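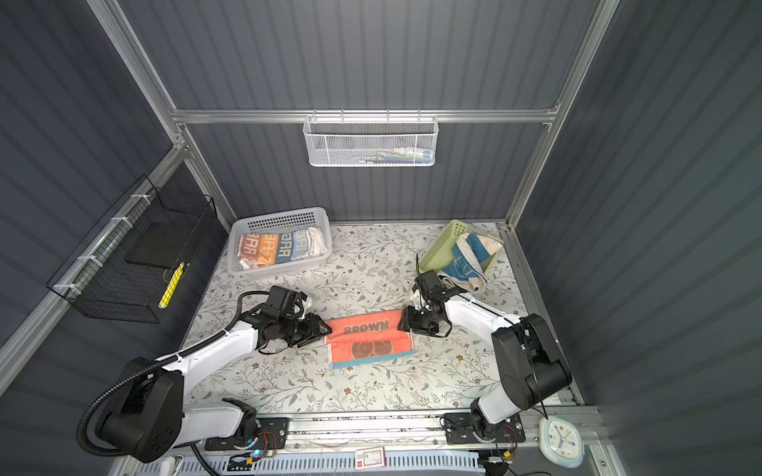
Towel folding cell: what happens to the manual folding positions?

Posted in Laundry and Linen Operations

Kacper Ziółkowski
We run the linen room for a gym and pool, 700 small towels on a normal weekday. Management wants a two-arm folding cell in by July. The towels would come out of one basket crumpled and go into a second basket folded and standing on edge. Two people fold by hand now. What do they do once the cell is running, and does the shift pattern have to change? The Gotalach quote covers hardware and training but says nothing on staffing.

Philomena Zakaria
We put two arms in at our Plalmont site. Folding hours dropped, but handling hours went up. Someone still has to load the input basket, remove stained or torn pieces, swap the full basket and clear faults. Our first month averaged 23 stops per shift, mostly two towels picked together or a corner missed. It is now 8.

The job became tending and inspection. One folder took it and the other moved to receiving. Things to settle before startup:

Who may enter the enclosure, and who holds the lockout key.
Whether tending is a new pay grade. Ours was not at first and that caused a grievance.
Who decides a fold is acceptable. Write the standard down with dimensions.

Keep the manual table. Odd sizes and bath sheets still go there. We left the shifts alone except for a 6 a.m. start on Monday to clear the weekend backlog.

gourlay_548
depends on the towels. thick ones are slow. ask for cycle time on YOUR towels, not the demo ones. our folders got bored watching it and asked to rotate every two hours, which helped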